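Print this page | E-mail this page

Trorkumex Home Dehumidifier, Owner's Guide
Section 3: Setting Up and the First Night
Revised 28/02/2011

Please read this section before plugging anything in. We know you have already plugged it in. Read it anyway.

3.1 Letting the unit stand

The dehumidifier must stand upright, switched off, for 8 hours after delivery. The oil in the compressor wanders off during transport and needs time to find its way home. If the carton arrived on its side, or if the driver was seen rolling it up the path, make it 19 hours. Cosmin Ene in our repair shop can tell at a glance which compressors were started early, and he will mention it on the invoice.

CAUTION: Never lay the unit flat, even "just for the stairs." Two people, one at each end, unit upright.

3.2 Choosing a spot

1. Pick the dampest room that has a grounded outlet. In most houses this is the basement. In some it is the bedroom where everyone insists there isn't a problem.

2. Leave a clear gap of one foot on every side. The air goes in at the back and comes out at the top, and it can't do either through a sofa.

3. Check that the floor is level. A unit that leans will hum, and a unit that hums will be moved to the garage by the end of the week.

4. Keep soft things off the top grille. Coats, towels and knitwear are the usual offenders. Wool is especially good at blocking the outlet, and the lint it leaves behind goes straight into the fan when the unit restarts.

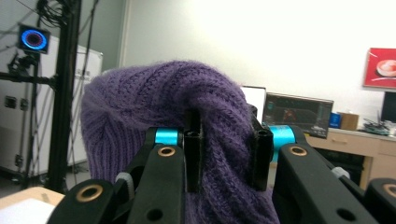
5. Close the windows. Customers do write to us in March to report that the machine has been running for weeks and the room is as damp as ever, with the window open "for freshness." You cannot dry the whole county. Please stop trying.

3.3 Fitting the tank

1. Slide the tank out toward you with both hands. It will be stiff the first time.

2. Take out the foam block wedged under the float. It is small and gray and looks like a part. It is packing. Throw it away.

3. Move the float up and down with one finger. It should swing freely and drop back by its own weight.

4. Slide the tank back until it clicks. No click, no drying: the TANK light stays on and the compressor will not start, no matter how firmly you press the power button.

NOTE: If you would sooner not empty the tank by hand, fit the drain hose (Section 4). The hose has to run downhill all the way. Water has strong views on this.

3.4 Setting the dial

The dial goes from 1 to 5. Set it at 3 and leave it alone for two days. Most of the calls Hanan Karaki takes on the help line come from people who set it at 5, found the room like a cracker box, turned it to 1, found it like a greenhouse, and then called Hanan.

If you have the Kevuvberg humidity gauge (sold separately, as everything good is), set it up before you judge the dial. Place it on a table or shelf at chest height, across the room from the dehumidifier. Do not put it on top of the unit. It will report that the air coming out of a dehumidifier is dry, and you knew that.

Before first use, wipe the gauge's sensor slots with a dry cloth and give the reading an hour to settle. Work over a surface where you can find the battery screw again, because it is tiny and black and we do not sell them singly. A plain white tabletop is ideal; patterned carpet is the worst choice available to you. Put the screw in a saucer while the cover is off. Samuele Testa, who designed the cover, has been asked to use a bigger screw and says he is thinking about it.

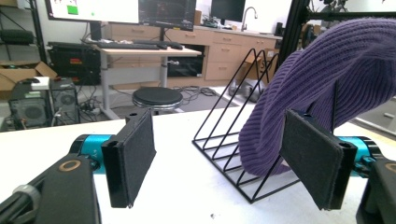 3.5 The first night

Expect some noise. The fan runs all the time, and the compressor cuts in and out with a clunk. A clunk is fine. A rattle usually means the tank is not fully home, or that a coin has gone down the grille. A smell of warm dust is normal for the first evening only.

The tank may fill quickly at first. The water is coming out of the walls and furniture as well as the air, and a room that has been damp for years has a lot saved up. When the tank is full the unit shuts itself off and beeps three times, once an hour, until somebody gets up.

CAUTION: Do not drink the water, give it to pets, or put it in the iron. It has been over a metal coil and through whatever was floating around your basement.

3.6 If it doesn't start

— Check the outlet with a lamp you know works.
— Check the tank (see 3.3, step 4).
— Turn the dial up to 5. If the compressor starts, the room was already dry enough and there is nothing wrong with the machine.
— If the lights come on but nothing else happens, unplug for ten minutes and try again.

Still nothing? Write down the code shown on the display. Code 359 means the room is too cold for the unit to run, and the cure is a warmer room. For any other code, contact Najwa Hamdan in Parts and have the serial number ready. It is on the back, at the bottom, facing the wall.

Section 4: Drain Hose and Winter Storage

Print this page | E-mail this page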